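Piketine introduces Grirnel tabletop line with black metal frames

6 Mar 2022 – Piketine, a maker of furniture for offices and shared workrooms, has added a line of worktables named Grirnel to its catalog. The line is intended for rooms in which computer work and hand work are done side by side. Orders opened in January through the distributor Leitão.

Each Grirnel table is supplied as a white top with a separate set of black metal frames. The top and the frames ship in two cartons. Assembly requires one hex key, included, and can be done by one person, although two are recommended for turning the table upright.

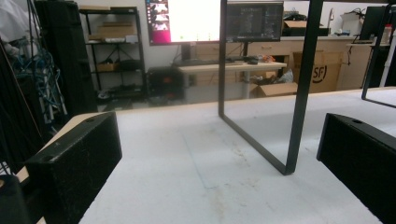

Black metal frames on a white tabletop with light wood-toned edging. Desk, monitors and wooden cabinet counter behind.

The frames are closed at the foot by a horizontal bar, so that the load is spread along a line and the feet do not mark the floor at single points. They are bolted to the top through threaded inserts. Replacement frames, inserts and edging can be ordered separately, and the top can be replaced without changing the frames.

"White surfaces show marks from daily use, and customers ask us about this before they ask about anything else," said Kastriot Kolev, product manager at Piketine. "We publish cleaning instructions with every table. Scuffs should be treated with a damp cloth and a mild detergent. Abrasive pads should not be used."

The line is covered by a five-year warranty on the frames and a two-year warranty on the top. Surface wear is excluded. The Pekedon drawer unit, already in the catalog, fits under the Grirnel table without an adapter.

Assembly drawings and a parts list are available from Piketine and Leitão on request.

Press contact: Kastriot Kolev, Piketine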